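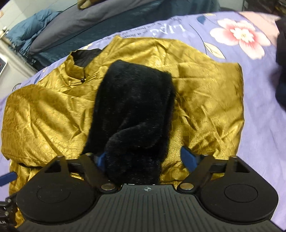

Fokska 折叠工作台使用半年

2021-09-01

二月份买的这张台子,用到现在半年多了,写一下实际情况。

先说为什么选它。我家阳台窄,放不下固定的工作台,之前一直蹲在地上锯木头。当时比较了两款,一款是 Benar 的铝架台,一款就是 Fokska。Benar 轻一些,但台面短,夹不住长料。最后买了 Fokska,在 Trinddale 的网店下的单,5天到货,外箱有一个角压瘪了,里面没事。

安装不难。说明书只有一页,图印得很小,第3步和第4步的螺丝长短不一样,图上看不出来,我装反了一次,拆开重来。附带的扳手太薄,吃力的时候会打滑,建议用自己的。全部装完花了3个小时,熟手应该用不了这么久。

台面是两块竹板,中间的缝可以用摇柄调宽窄,夹板子、夹管子都行。夹持力够用,刨边的时候工件不会跑。缺点是两个摇柄不同步,要左右轮流拧,拧得不匀,台面就会斜。夹短料时最好靠近中间放。

稳定性一般。锯的时候前后方向会晃,左右方向还好。踩住下面的踏板再锯,晃动小很多。四个脚垫里有一个五月掉了,胶粘回去以后没再掉过。

高度只有一档,对我来说偏低,站久了腰酸。我在脚下垫了木块,算是解决了,但折叠的时候要先把木块拿开,有点麻烦。

收起来以后能立在门后,厚度跟一只行李箱差不多。整台重11公斤,一个人搬没有问题,提手的位置偏了一点,上楼梯会磕到小腿。

台面上现在有几处胶印和一道锯痕,竹板没有开裂,也没有变形。阳台夏天潮,铁架的焊点处起了一点锈,用砂纸打掉,补了漆。怕锈的话,买来就先刷一遍。

配件方面,原装的塑料挡块很松,插进孔里会自己转。后来换了 Mousavi 的橡胶挡块,孔径正好,比原装的贵,但值得换。

适合地方小、偶尔做点木工的人。要是每天都用,或者要做大件,还是买固定台。满分5分,我给3分,扣分主要在摇柄和高度上。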